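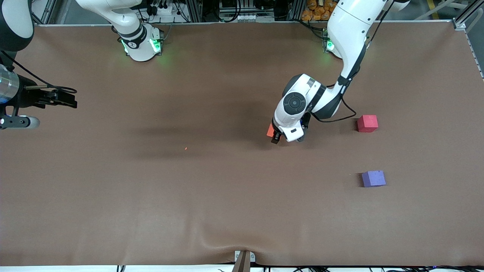

Ticket: Black patches in documents after background cleanup
Product: Merkent Capture, desktop
Opened by: Rhea Barredo, Getmont office
Assigned to: Rosalinda Dagdag
Priority: Normal
Status: Closed, workaround given

Rhea Barredo, 9:10 am
We copy old permit files with the overhead stand and run them through Merkent with the Urano profile. Since the April update, some pages come out with a solid black area and the text under it can't be read. The original captures are fine. It only happens when Clean Background is on. I have tried restarting, removing and adding the profile again, and saving to a local folder instead of the shared drive. No change.

Rosalinda Dagdag, 9:45 am
Thanks. Please tell me the resolution, the output type, and whether the same files fail every time. Also check Help > Profile Info and send me the profile revision.

Rhea Barredo, 10:20 am
600 dpi, black and white PDF. Same files fail every time. Profile revision is 7. The other workstation is still on revision 5 and does not have the problem with the same files.

Rosalinda Dagdag, 11:05 am
I can reproduce it with your files on revision 7.
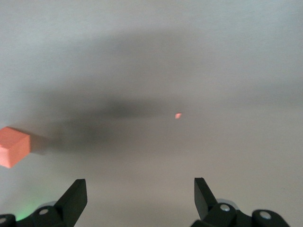
Clean Background picks one cutoff for the whole page in revision 7. Revision 5 worked it out separately for each small area. One cutoff is fine for even lighting, but it fails on a pale gray background with a wide, soft shadow left of center that has no clear edge. Everything darker than the cutoff turns black, and the outline of the patch moves when you change the slider because the shadow fades out slowly. That matches what you are getting.

Please try these in order:
Open the Urano profile and set Cutoff Mode to Local.
Set Window Size to Medium.
Turn off Auto Contrast.
Save the profile under a new name, or the next sync will overwrite it.
Rerun one of the bad files from the original capture. Do not use the PDF, the gray levels are gone from it.

Rhea Barredo, 1:30 pm
Local mode fixed all but 2 pages. Those are carbon copies and the type is very faint. It now drops parts of letters.

Rosalinda Dagdag, 1:50 pm
For the carbons, leave Clean Background off and save as grayscale. The files will be larger but text search will still work.

Rhea Barredo, 2:35 pm
That worked. The Cruzado batch went through too. OK to close.

Rosalinda Dagdag, 2:40 pm
Closing. The cutoff default in revision 7 has been reported to the profile team.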